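Guncombe Two-Arm Bench Cell
Set-up and Safe Use Guide
Section 8: Handling small metal parts
Revision January 2023

8.1 Scope

This section applies to cells in which two arms share one work area and handle gears, plates, spacers and similar parts by means of finger grippers. It covers preparation of the work surface, cable dressing, part pick-up and transfer between arms. For anchoring and power supply, see Section 3. For emergency stop wiring, see Section 5.

Only persons who have completed the Stustari operator induction may carry out the steps below.

8.2 Preparing the work surface

1. Set both arms to the park position and engage the hold.
2. Remove all parts, tools and fasteners from the previous job.
3. Lay the cloth so that it extends past the reach of both grippers. Use a dark, matte cloth. Bright or glossy coverings throw reflections that upset part detection.
4. Smooth out any fold higher than 8 mm in the pick-up zone. Low creases elsewhere can be left.
5. Check the lighting with both arms in the working position. Shadows from the forearm will fall across the cloth. Move the lamp if a shadow covers the pick-up point.

Note: Do not tape the cloth down within the pick-up zone. A finger that touches down too low will drag a free cloth, but may bend against a taped one.

8.3 Dressing the cables

1. Release the wrist cable from its clip and turn the wrist slowly through its full range by hand.
2. Leave enough slack for the full turn. A loop standing above the forearm is acceptable, provided it cannot reach the other arm.
3. Run gripper cables outward, away from the shared area. Cables must not cross between the two grippers.
4. Inspect braided sleeving at each joint. Replace it if strands are broken or the inner cable shows through.

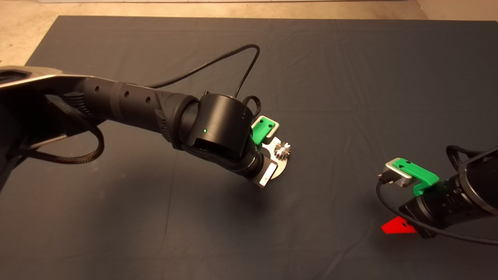
With the cables dressed, confirm the clearance between the arms before any part is picked up. The approach distance set in the Ilach controller must not be less than 141 mm for unattended running. For supervised transfers it may be reduced, but only at low speed and with the operator's hand at the stop.

8.4 Picking up and transferring a part

1. Select the part profile. Parts without a profile are not to be run.
2. Set the grip force to the lowest value that holds the part without slip.
3. Grip gears across the faces wherever the profile allows. Gripping on the teeth can mark them and gives an uneven hold.
4. Lift the part clear of the cloth and pause.
5. Bring the receiving arm in from its own side. Only one arm may move at a time inside the shared area.
6. Close the receiving gripper, wait for the grip signal, then open the first.

CAUTION: Pinch hazard. Never reach between the grippers to straighten a part. Stop both arms first.

CAUTION: Printed brackets are wear items. Inspect the screw holes for cracks every 400 cycles and replace the bracket if any are found. Do not repair with adhesive.

8.5 Dropped parts

If a part falls, stop both arms and retrieve it by hand. Check it for burrs before it is used again. If the controller displays fault 1068, the gripper has closed without detecting a part. Clear the fault at the pendant and repeat from step 1 of 8.4. After three faults in a row, recalibrate the fingers as set out in the Prins gripper supplement.

Record all drops and faults in the cell log.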